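From: Eyvindur Riis
To: overness-building
Subject: Re: [overness-building] Blinds and lights in the long room

Bjartur Eskildsen wrote:

> Before I send the February order to Lumport I need to know what people
> want done in the long room. I have two requests that don't agree. One
> is to swap the gray roller blinds for something lighter. The other is
> to leave the blinds and change the ceiling lights. We have 1000 set
> aside for the room and the quote for new blinds alone was 783, before
> fitting. Can somebody who uses the room in the afternoon tell me which
> one matters more? Also, is the water dispenser staying where it is?
> The fitter wants a clear run along that wall.
>
> Bjartur

Bjartur,

I'm in there most afternoons, so I'll answer for myself and the others can correct me.

I would leave the blinds alone. They are plain and gray and they do the job. The three windows are tall, and with the blinds up the sun comes straight across the room after three o'clock and you can't read a screen on that side. A lighter fabric would let more of that through. The people who asked for it sit at the back, where the wall is white and the glare doesn't reach them. I understand why they want it brighter, but I think lights are the way to do that.
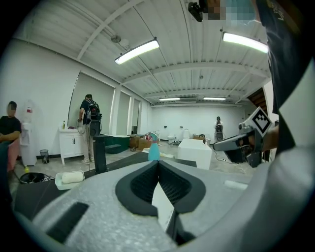 The long room with the blinds down and the ceiling lights on.

The ceiling is white corrugated metal with white steel beams across it, and the conduit is all on the surface, so an electrician can get at everything without opening anything up. That should keep the labor down. When Gunnlaugsson did the entry they charged 200 for a half day, and they had to take panels down there. I would ask them for a price on the long room before we commit to anything with Lumport.

If they do come, please ask them to keep clear of the smoke detector. It is on the ceiling on the window side, near one of the lights, and I don't want a new fixture put up right against it. Whoever does the work should check the required distance.

On the water dispenser: I'd like it to stay in the room, but it doesn't have to stay in that exact spot. It's the white one with the clear jug on top. It can be rolled out for a day if the jug comes off first. The full jugs are heavy, so please don't let the fitter do it alone. I can come in early and move it if I know the day before.

The pink chair should stay too. Somebody on the Zesatton side asked if it was going out with the old desks, and the answer is no. People use it. If the fitter needs the floor, put it over by the wooden part at the other side of the room, where it won't be in the way of the windows.

One more thing about the blinds. The one on the biggest window sticks when you pull it down quickly. I looked at it last month and I think the bracket has worked loose on one end. I don't have a ladder tall enough to be sure. If somebody is up there for the lights anyway, they could tighten it in a few minutes, and that would take care of half the complaints I've heard about the blinds.

So my vote is:

Keep the gray blinds and fix the bracket on the big one.
Get a price from Gunnlaugsson for 2 extra lights toward the back wall.
Leave the dispenser and the pink chair in the room.

If the price comes back too high, I'd sooner wait until next year than spend most of the money on blinds. Could you send the Lumport quote to the list as well? I only have your total and I'd like to see what the fitting would come to.

Eyvindur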